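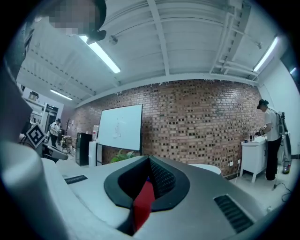 Figure 3. The workroom toward the brick wall, with the whiteboard and potted plant. Fluorescent fixtures are mounted on the white-painted ceiling.

3.2 The room and its surfaces

The second of our three sites is a single large workroom on the upper floor of the former Preton building. It was used for storage until 2000, when the dividing walls were taken out and the ceiling boards removed. We chose it for the reuse survey because it kept most of its original shell and because the tenants, a small design office called Zaketti, had made very few permanent changes. The other two sites had been refitted so often that it was hard to tell which complaints came from the building and which from the last contractor.

The roof structure is left open. Beams and purlins are painted the same white as the rest of the ceiling, and a white band runs where the brick wall meets it (Figure 3). White pipes and a duct follow the line of the beams on one side. Tenants in the first round of interviews often said they liked the ceiling, but when asked what they liked about it they mostly talked about height. Only two mentioned color. One thought the white paint made the pipes easier to live with — she had worked under bare metal ducts before and found them distracting.

The brick wall is red-brown and speckled, with lighter and darker tones mixed across its surface. It has never been plastered as far as the building records show. Under the lease nothing may be drilled into it, a rule that came up in almost every interview. Shelving went to the other walls, and anything that had to stand on the brick side had to stand on its own feet or lean. The whiteboard in Figure 3, white on a black frame, leans against the brick for this purpose. Govorura, who mapped a similar rule in a group of converted mills, called such items "leaning furniture," and we keep the term.

Leaning furniture has costs. Writing low down is awkward, and a board that is not fixed tends to be moved by whoever needs the floor. In our log of furniture positions, kept over 421 working hours, the board was the item most often moved after the chairs. Tenants did not agree on whether this was a problem. Those who ran meetings wanted it in one place. Those who worked alone liked that they could pull it over and take it back later. We recorded position only, and made no attempt to log what was written on it.

Plants were treated in the survey as furniture, following Preda. The potted plant in front of the lower part of the whiteboard is a typical case. Tenants described plants in this position as a way of softening the brick side, and one described them as a way of keeping people from stacking boxes there. The second use is easy to miss in a floor plan, where a plant is drawn as a small circle and reads as decoration. We therefore asked about each plant separately, using the same form as for tables and shelves.

Lighting was the subject on which opinions differed most. The fluorescent fixtures are spread over the ceiling and follow no furniture plan, as they date from before the present tenancy. Readings at desk height ranged from 200 lux to 400 lux, with the lower values close to the brick. Several tenants believed the wall itself made the room dark. Our readings cannot settle this, as the fixtures are not evenly placed with respect to the wall, and we did not test with the wall covered. What we can say is that desks near the brick were the last to be claimed when seats were reassigned in December, and that two of them were later turned into a shared table for samples.

Safta Neagu carried out the interviews at this site and coded them with the categories given in Section 2.4. Statements about the ceiling, the brick, the lights and movable items were coded separately, even when a speaker ran them together. A remark such as "it feels like a workshop in here" was entered under general character and left out of the counts for single surfaces. This reduces the number of usable statements for the brick wall in particular, and the comparison with the third site in Section 3.3 should be read with that in mind.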